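Support > Evarano Perception > Tracking > Closed tickets

Cloth IDs swap during wiping demonstrations, planner target jumps

Opened by: Benjie Enriquez
Assigned to: Mamta Bajpai
Opened: 2023-07-28
Component: Pullorura tracker, Khurana replay tool
Status: Closed, fixed in config

Problem as reported (Benjie)

We replay head-view demonstrations through Pullorura to get object tracks and hand contacts, then pass those to the wipe planner. Kitchen counter clips with two cloths of the same color come out wrong. The tracker starts with two instances, cloth_a and cloth_b, and at some point they trade IDs. The planner treats cloth_a as the active cloth, so its contact target jumps across the counter and it throws out the rest of the segment as discontinuous.

Clips with a single cloth are fine. Clips with two cloths of different colors are also fine. I saw the same result on the workstation and on the replay server.

To reproduce: load the marble counter set in Khurana, turn on the instance overlay, play at normal speed with live contact on. The overlay colors flip when the hands come close together.

Log from the first bad clip:

track: cloth_a lost, reason=low_appearance_margin
track: cloth_b lost, reason=low_appearance_margin
track: reacquire cloth_a from contact_prior(hand_right)
track: reacquire cloth_b from remaining_mask
planner: contact target discontinuity, segment rejected

Reply (Mamta)

Thanks, the log helps. Low appearance margin is expected here. The two cloths give nearly the same embedding, and the tracker is supposed to fall back on position when that happens. Your log shows it falling back on the contact prior instead, which assumes that the cloth under the right hand is always the active one. That holds for one-handed wiping. It fails when each hand has a cloth, or when the right hand moves to the other one.

Please send tracker.yaml and the header block from one recording. Also check whether the masks are clean before the swap. I want to rule out segmentation first.

Reply (Benjie)

Config and header attached. I went through the masks by hand on one clip, over 900 frames. The segmentation holds up. There are a few bad masks on glare at the back of the counter, but they are small and the size filter drops them. White bits on the marble sometimes come out as a separate object, labeled "unknown." They never get merged into a cloth.

The hand masks are good too. Where I do see trouble is in the contact points. They sit a little behind the fingers whenever a hand is moving.

Reply (Mamta)

There are two separate faults.

First, tracker.yaml has reacquire_mode set to contact_prior. This was the default for the old single-cloth profile and it was carried over when you upgraded. It should be position_then_contact for anything with more than one instance of the same class.

Second, the hand pose stream is late. From the header, hand poses are stamped on arrival and masks are stamped on capture. The difference is 47 ms on your machine. With a slow hand you would not notice. With a fast one the contact point lands on the wrong cloth, and the contact prior then locks that in.

Changes to make:

reacquire_mode: position_then_contact
hand_pose.stamp_source: capture
contact.min_overlap: leave at default

Clear the track cache before replaying. Khurana will reuse the old tracks otherwise and it will look as though nothing changed.

Reply (Benjie)

Made the changes and replayed the marble counter clips. My first run still showed the swap, but I had cleared the cache in my own profile and the server was reading the shared one. After clearing that too, the IDs hold from start to finish and the planner accepts the segments.

Blue cloths on the marble, both from that set:

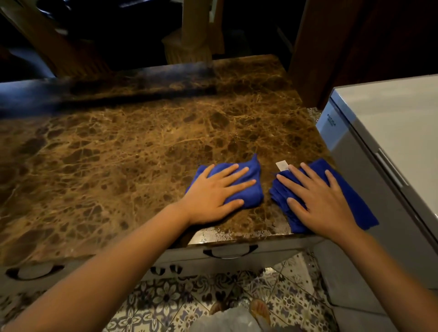
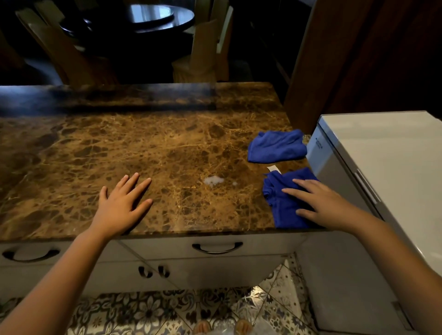
One thing left over. When the cloths touch or overlap for a long stretch, the tracker now reports them as "ambiguous" and holds the last good positions. The planner waits through it, then resumes. That is fine for us, but the wait shows up as dead time in the segment length and our export script was counting it as wiping. I changed the script to skip ambiguous spans.

Reply (Mamta)

Holding position is the intended behavior. If you would like a shorter hold, lower ambiguous_timeout, but test it on the overlapping clips first. Too short and it will guess again.

I have added a warning to the Vendeo config checker for contact_prior used with more than one instance of a class. It goes out with the next tools update. The mismatched stamp sources should have raised a warning as well, and I have opened a separate ticket for that one and linked it to this.

Reply (Benjie)

Leaving the timeout alone. The older recordings from May have the same header problem, so I am rerunning those with the new config overnight. OK to close.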